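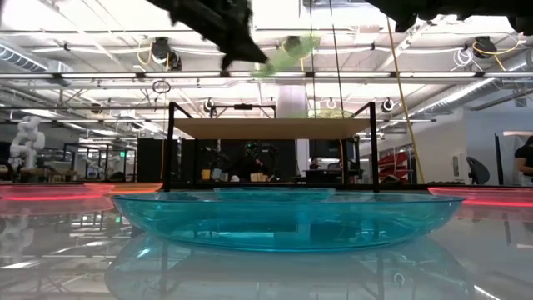
## Sorting and shelving plastic bowls and plates

These are the steps we use at Clircombe for the colored plastic dishes. They work for any small set kept on a table with a raised shelf. Allow 60 minutes the first time, less once everything has a spot.

### What you need

- A clear tabletop
- A freestanding shelf with an open space underneath
- Dish soap, a soft sponge and two lint-free cloths
- A roll of masking tape and a pen

### Steps

1. Wash everything in warm water with a little soap. Skip scouring pads. Translucent plastic shows every scratch, especially along the rim.
2. Dry each piece by hand. Water spots stand out on clear colors.
3. Wipe down the table with the second cloth. A glossy top picks up fingerprints fast, so do it before any dishes go back.
4. Separate by shape first, then by color. Bowls in one group, flat plates in another. Emiko Sasaki used to sort by color alone and ended up with bowls tipping over on top of plates.
5. Set the shelf where you can reach it from the front. Check that it doesn't rock.
6. Put the shallow bowls up on the board, one on the left half and one on the right. Pink goes left and green goes right in our setup. Leave a hand's width between them.

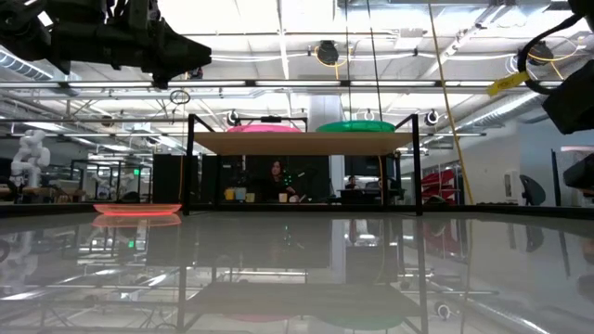

7. Keep plates down on the table beside the shelf, lying flat. Slide a sheet of paper towel between plates if you stack them.
8. Leave the space under the board open if you can. It's handy for a bowl that is in use, and you can wipe through without moving anything.
9. Mark the spots with small pieces of tape on the back edge of the board. Write the color on each piece. Replace the tape in November when the shelf gets its yearly cleaning.

### Notes

Wide bowls with a flared rim take up more room than they seem to. Measure across the rim, not the base, before deciding where one goes.

If a bowl smells of soap after drying, rinse it again in plain water and let it air out overnight. Akihiko Ikeda adds a spoonful of baking soda to the rinse.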